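# Tenano Handheld Gripper Kit: Gallery

Wamitz offers the Tenano kit to laboratories, training centers, and companies that wish to record manual tasks for use in robot training. The kit is supplied for lease or purchase. Each lease runs for a minimum of 3 months and includes operator instruction, replacement jaw pads, and access to the Misden review software. Sites may be shared with other users, and recording does not require a closed studio.

Requests for a demonstration should be addressed to Catalina Figueroa at the Dramani office. Organizations planning more than 4000 recordings are asked to state this in their first message, as a separate rate applies.

## Recording in a shared workspace

The padded V-shaped jaw has a dark textured mesh on its inner faces. A second handheld gripper carries a square black-and-white marker. The round table holds one small white object, and other people are present elsewhere in the open-plan space.

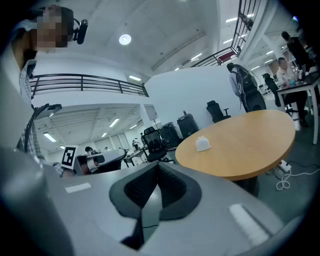
Wing-yan Hung writes that the jaw pads on her kit lasted well past the first 100 recordings, but that the instruction session was too short for new operators and should be extended to 4 hours.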